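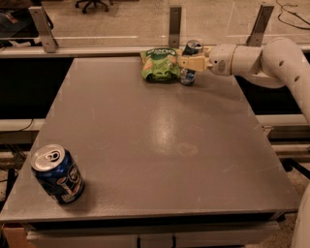
A can is not mess until it has been there overnight, one respondent at Levdale wrote in the margin of the questionnaire, and then added, in smaller letters, that chips are mess immediately.

**Figure 3.** Two blue cans and a green snack bag on a square gray tabletop.

## 4.2 When does a table stop being clear?

The marginal note contains most of this section's argument, and in fewer words. Our coding sheet had asked respondents to mark a shared table as "clear," "in use," or "left." We had assumed that these were three different conditions. Respondents treated them as three moods, and the mood depended a great deal on which object was on the table and how near it was to the person being asked to do something about it.

The sheet covered 243 table observations in two buildings, Panov and Palia, both of which have shared tables where people eat things that come out of vending machines. Tables were logged in April. Each observation recorded the drinks containers, the food packaging, and where these sat relative to the edges. It did not record whether a container still had anything in it. An early version of the sheet did, but finding out meant picking up a stranger's soda, and the observers objected.

### 4.2.1 Edges and middles

Items on shared tables collect along the edges. The middle is a long reach for anyone sitting down and is, for the same reason, left alone. In Figure 3 the snack bag is at the far edge with one of the cans immediately next to it, while the other can, a Pepsi, stands toward the near left corner. We coded this arrangement as a "pair and a single," a term we regret, as it led to some confusion with the seating data.

Pairs mattered. When a can and a bag stood side by side, respondents tended to read them as one snack with one owner, and an owner who had gone to some trouble to keep the two together. The same can by itself was read as abandoned. We have no evidence that the people who leave cans by themselves are worse people than those who leave them beside a bag, although several respondents were prepared to supply some.

Distance also mattered, in the direction anyone who has shared an office would expect. A can at the far edge was described as somebody else's. A can at the near edge was described as in the way. The tables are square, so the far edge of one respondent is the near edge of another, and we have questionnaires from opposite sides of the same table that cannot both be right.

### 4.2.2 Cans

Cans are the easy case. They stand up, they have a known place to go afterward, and most people can carry two in one hand. Respondents nonetheless put off removing them longer than anything else in the study. The stated reason was nearly always that there might be some left. This is a difficulty peculiar to the can, which looks much the same from across a table whether it is full or finished. The ring pull is a weak clue at best, and checking it requires leaning over the can, an act respondents described as "weird" and, in one case, "basically an admission."

Cans also leave marks. Pale circles were recorded on several of the gray tabletops, along with a background of scuffs, and Figure 3 has one of each kind. We first coded the circles as can rings. A second reading of the sheets showed that observers had given the same code to mug marks, a faint patch of glare, and the base of a desk fan, so we now report them as "pale circular marks" and make no claim about what was standing there. The marks had no effect on whether a table was rated clear. Apparently a stain is furniture.

### 4.2.3 Bags

The bag is harder. It crinkles, it has no proper upright, and its printed side goes on advertising the contents long after the question of contents has been settled. Respondents who would walk past a can for an entire afternoon moved a bag within minutes, usually to a different part of the same table. We called this behavior "relocation" and had intended to count it as tidying. After the first week we stopped. One bag in Palia was relocated through all four corners and ended where it had started, and by our original rule that table would have been the tidiest in the building.

Folding was rarer. A folded bag was accepted as evidence of good intentions and was then left in place longer than an unfolded one.

### 4.2.4 Order of removal

When people did clear a table, they seldom took the nearest item first. They went for the item they felt surest about. With two cans and a bag, that was commonly the can beside the bag, on the theory (offered by respondents, not by us) that a snack has been finished as a set. The single can was then considered on its own merits and frequently survived. Section 5 returns to this with the Bühler tray, a shallow bin placed at the end of the table so that a can could be moved without being judged. It filled up with pens.

Two limits should be noted. Both buildings buy from the same vending supplier, so our cans and bags are less varied than the world's. And the sheet treats each table as a still arrangement, which suits the analysis better than it suits the tables. An item logged as "left" may have been picked up a moment later, possibly by the observer, who had been told not to and who, by late afternoon, generally did.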